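Barenow Deadwood Reserve

The Barenow Deadwood Reserve is a protected forest area on the north bank of the Turnby River. It covers 1046 hectares of old mixed woodland, wet meadow and abandoned orchard, and is managed mainly for species that live in or on dead wood. Logging, firewood collection and the removal of fallen branches are banned in most of it.

History

The land was part of the Zestovau estate until the estate was broken up and its woods passed to the regional forest office. For several decades the office ran them as a commercial forest. Oak and ash were thinned on a regular cycle, and storm-damaged trees were cleared within a season as a matter of policy.

A beetle survey in the late 1990s found that the steep ground above the river, where machines could not work, held far more species than the managed stands nearby. The regional assembly approved a reserve in June 2000. The first boundary took in only the slopes. Two later extensions added the orchard and the meadows, and the second of these was opposed by the town of Turnby, which held grazing rights there. Grazing was allowed to continue under license, with limits on the number of cattle and the dates they may be put out.

Geography and climate

The reserve lies on clay over limestone. Springs come out at the foot of the slope and keep the lower woods wet for most of the year. The highest point is Grigaitė Hill, at the eastern end, which is drier and carries a thin stand of pine. Winters are cold, with snow cover that comes and goes, and most rain falls in early summer.

Floods reach the meadows in most years. They bring down trunks, root plates and branches from upstream, and these are left where they settle unless they block the road bridge.

Habitats

Four main habitat types are recognized in the management plan: slope forest, wet alder woodland, meadow and old orchard. The slope forest has the largest volume of dead wood, both standing and fallen. Much of it is oak, which decays slowly and can stay firm at the core long after the bark has gone. Alder in the wet woodland breaks down much faster and supports a different set of fungi.

Exposed roots and twisted limbs are treated as a separate category in surveys. Their cracks and hollows hold moisture and give shelter to spiders, woodlice and overwintering beetles, and they are easily missed when only straight trunks are measured.
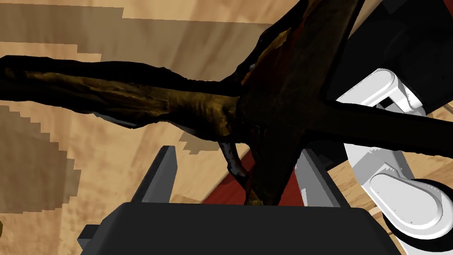
Protected species

The reserve was set up for its beetles, and 21 species on the regional red list have been recorded there. The hermit beetle lives in hollow oaks on the slope and in a few of the orchard trees. Stag beetles are found on the drier ground near Grigaitė Hill, where the larvae feed on buried stumps.

Bats roost under loose bark and in woodpecker holes. The middle spotted woodpecker breeds in the slope forest. Lichens are less well studied, and the only full list was made before the orchard was added.

Management

Most of the slope forest is left alone. Work elsewhere is limited to mowing the meadows, pruning fruit trees and removing young spruce that seeds in from neighboring plantations. Trees beside the public path are inspected every year. Those judged unsafe are cut to a tall stump – usually at head height or above – and the cut wood stays on the ground beside them.

The forest office has also moved heavy oak logs into the alder woodland as a trial. Results have been mixed, and several of the logs floated off in the next flood.

Threats and disputes

Illegal firewood cutting was common in the first years and still occurs near the Zestovau road. Ash dieback has killed almost 19 percent of the mature ash. This has increased the supply of dead wood for now, but it leaves fewer trees to replace it later.

Owners of nearby plantations have complained that the reserve is a source of bark beetles. The forest office maintains a buffer strip along the western boundary, where freshly dead spruce is felled and peeled. The owners have asked for a wider strip, and the matter has not been settled.

Access

One marked trail runs from the Turnby bridge to the orchard and back. Dogs must be kept on a leash. The rest of the reserve is closed to visitors without a research permit, apart from the meadow track, which license holders use to reach their cattle.

Last updated: 27/08/2024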